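# 마을 공동목초지가 돌아왔다!

어제 저녁부터 계속 들떠 있어서 결국 블로그를 열었다. 우리 동네 뒤편 언덕, 다들 '모게스(Moges) 땅'이라고 부르는 그곳이 드디어 주민 공동 소유로 등기됐다. 면적은 2157제곱미터. 숫자로만 보면 별것 아닌 것 같아도 직접 걸어 보면 꽤 넓다. 동쪽 끝에서 서쪽 끝까지 가다 보면 숨이 살짝 찬다(오르막이라 더 그렇다).

사연이 길다. 원래는 주민들이 같이 쓰던 풀밭이었는데, 25년 전에 도로를 낸다며 지자체가 가져갔다. 그런데 도로는 끝내 안 생겼고 땅은 울타리만 쳐진 채로 남았다. 나는 이사 온 지 얼마 안 됐을 때 그 울타리를 보고 군사 시설인 줄 알았다.

불을 붙인 사람은 세르필 괴크체 씨다. 옛 토지대장을 복사해서 집집마다 돌렸고, 청원서에는 393명이 이름을 적었다. 우리 동네 규모에 이 정도면 정말 대단한 거다! 나도 주말마다 서명판을 들고 빵집 앞에 서 있었는데, 처음엔 말 거는 게 쑥스럽더니 나중에는 내가 먼저 손을 흔들고 있었다.

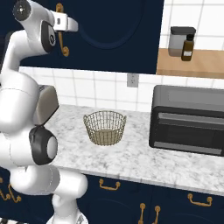
*남색 상부장이 있는 주방, 3D 렌더링*

의회 표결 날은 방청석이 꽉 찼다. 아델리누 카힐류 의원이 반환안을 설명하는데 목소리가 좀 떨렸고, 듣는 우리도 같이 떨렸다. 반대 의견도 있었다. 타레크 다바스 의원은 한번 돌려주면 비슷한 요구가 줄줄이 나올 거라고 했다. 나는 동의하지 않지만 끝까지 차분하게 말해 준 건 고마웠다. 결과는 세 표 차 가결. 의장이 조용히 해 달라고 두 번이나 말했는데 아무래도 무리였다. 뒷줄의 아주머니 한 분은 나를 모르면서도 꽉 안아 주셨다.

이제 땅을 어떻게 쓸지가 남았다. 안주 바티아 씨는 텃밭을 나누자고 하고, 예시 체가예 씨는 예전처럼 풀밭으로 두자고 한다. 나는 솔직히 둘 다 좋아서 큰일이다. 한쪽에 텃밭, 나머지는 풀밭이면 안 되나? 벤치도 몇 개 있었으면 좋겠고, 겨울엔 아이들이 썰매를 탈 수 있게 비탈은 비워 두면 좋겠다. 물을 어디서 끌어올지도 정해야 하는데, 오스탈렐(Ostalel) 쪽 수로가 제일 가깝긴 해도 공사비 얘기가 벌써 나온다.

첫 주민 회의는 6월에 열린다. 장소는 비쿰(Vikum) 회관 2층이고 날짜가 잡히면 여기에 바로 올리겠다. 의견이 있는 분은 댓글로 남겨 주시면 인쇄해서 들고 갈게요. 울타리 걷는 날에는 장갑 꼭 챙겨 오시고요!

2022년 5월 31일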